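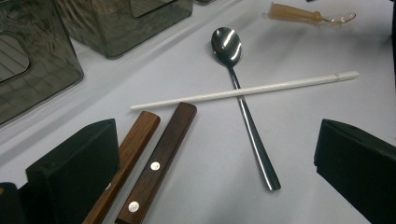

*By Dzifa Lamptey — household tips, Husetbridge*

**Keeping a street march out of the house**

Close street-side windows before the crowd passes; the October march drew 1,600 people. Tape the mail slot from inside. Move trash cans and loose planters behind the gate. If smoke or tear gas gets in, wipe hard surfaces with cool water and dish soap, then rinse. 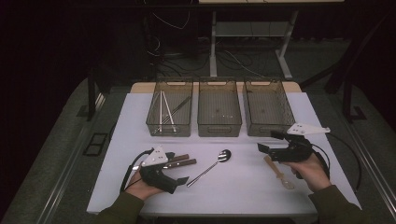
*Three clear bins and a white tabletop.*

Wash exposed clothing separately. Run the load twice — no fabric softener.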